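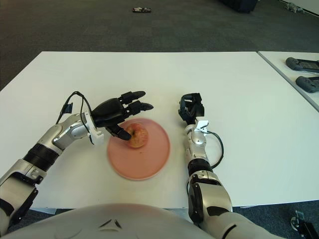
4.2 Failure during fruit handling

The fault of most concern in the Guvura trials was a late stop of the left hand. In 2 of 200 runs, the hand kept closing for 2000 ms after the stop signal – long enough to bruise the fruit. Zein traced the delay to the wrist controller, which held old force readings in its queue. The right arm was not given a task in these runs, and its log showed no fault. 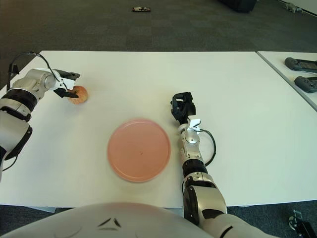 Figure 2. Left hand against the apple; the plate is empty.

The Clollent limit on closing force was lowered before testing resumed.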